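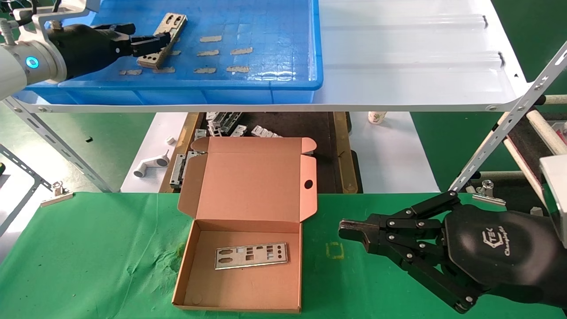 Banafsheh Ghasemi had been asking for a smaller box for months. "Half of what we used to mail out was air," she says, "and the brackets slid from end to end."

She has her wish. Heva starts packing its metal brackets and slotted plates in a new small cardboard box this April, and we're delighted with how the packing tables have come together for it.

3 min read

The box opens with a folding lid, and the part lies flat on the bottom. Each table has a green cloth, because bare metal on a bare tabletop scratches sooner than you'd think -- and it's a lot quieter, too! Blue bins sit on the shelves close by, so small pieces stay within reach and the table stays clear for the box.
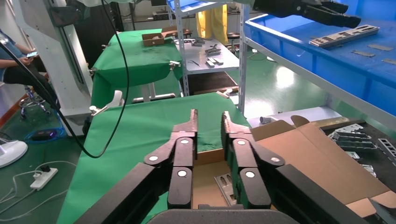 We tried 157 packed boxes on the road before settling on the size, sending them to our shop in Sikov and back again. Ewan Urquhart opened every one and wrote down which parts had moved. His notes led us to trim the inside by 39 millimeters, and the second batch came home looking great.

Orders placed through Farquharson will switch first, with Plovard following once its old cartons are used up. Part numbers and prices stay the same.
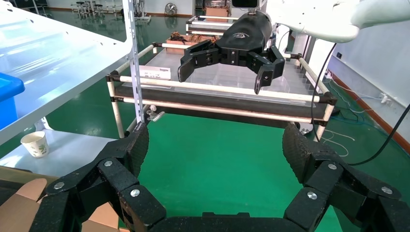
Can customers send the old cartons back?
Any Heva counter will take them, flattened, and we'll use them as filler for larger orders.

Shops that would like to try the new box can ask for a sample pack at the order desk, open from 8 a.m. We have 150 packs set aside, and Visitación Lorente is looking after requests.

41 shares
2 comments

Related
New shelf labels for the Sikov shop
How to measure a slotted bracket
Plovard orders: spring delivery times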